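Potodden Residence Meal Plan: Frequently Asked Questions

Updated each January by the Office of Resident Dining

Who is required to enroll in the meal plan?

All first-year residents of Potodden and Namitz Halls are enrolled automatically when they accept a room. Residents of Perrin House have shared kitchens and may enroll at their own choice. Students who live off campus may purchase a block of meals at the dining office.

What plans are available?

There are two plans. The Standard Plan provides 17 meals per week. The Reduced Plan provides eight meals per week and is open to returning residents only. Unused meals expire after dinner on Sunday and do not carry over to the following week.

Off-campus students may purchase the Block Plan, which provides 67 meals to be used at any time during the semester. Block meals left over at the end of the semester are not refunded.

May I change my plan after the semester begins?

Changes are accepted during the first two weeks of classes. Requests must be made in writing to Leidy Arango, Resident Dining Coordinator. A move from the Reduced Plan to the Standard Plan may be made at any time, and the difference in cost will be charged to your student account. A move in the other direction is not permitted after the second week.

How do I notify the dining office of a food allergy?

Complete the Dietary Needs Form and return it before your first meal in the hall. Residents with a severe allergy will be invited to meet with Heriberto Chambi, Head of Kitchens, to discuss the weekly menu. The form must be renewed each academic year, even if nothing has changed. Please do not rely on a conversation with serving staff — staff assignments change from one meal to the next, and only the written form is shared with every kitchen.

Are vegetarian and vegan meals offered?

Yes. Each lunch and dinner includes at least one vegetarian main dish and one vegan main dish. Ingredient cards are posted at the head of each serving line. If a card is missing, ask the shift supervisor before taking the dish.

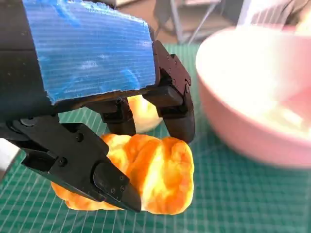 What may I take out of the dining hall?

Residents may leave with one piece of fruit or one baked item after each meal. A bread roll of the kind shown is counted as a baked item, as are muffins and cookies. Sandwiches, plated food and filled drink bottles may not be removed unless you are using the takeout service. Plates, cups and flatware must stay in the hall at all times, and residents found with hall dishes in their rooms will be asked to return them.

How does the takeout service work?

Takeout meals are ordered through the Wokik meal account page. Orders for lunch close at 9:30 a.m. and orders for dinner close at 3:00 p.m. Each takeout order uses one meal from your weekly balance. Bring your resident card when you collect the order. Another resident may collect it for you if you have entered that person's name on the order.

What should I do if I am ill?

A friend or resident adviser may collect a sick tray on your behalf. Call the dining office first so that the tray can be prepared. No extra charge applies, and the tray is deducted as a single meal.

May I bring a guest?

Yes. Guests may pay at the door or may be admitted on your card, in which case one meal is deducted for each guest. Children under the age of two eat without charge. Groups should contact Abelardo Cusi in advance so that seating can be reserved.

I have lost my resident card. Can I still eat?

You may sign in by name at the cashier's desk for up to two meals. After that, a replacement card is required. Cards are issued at the Namitz Hall front desk on weekdays.

Are meals served during breaks?

The Potodden dining hall closes after dinner on the last day of classes before each break. Residents who have been approved to remain on campus will receive separate instructions by email.

How may I dispute a charge?

Write to Keith Hinds, Accounts Supervisor, with your name, your room number and the date of the charge. Replies are sent by email. If you disagree with the decision, you may ask for a review by Duván Rivadeneyra, Director of Resident Dining, whose decision is final.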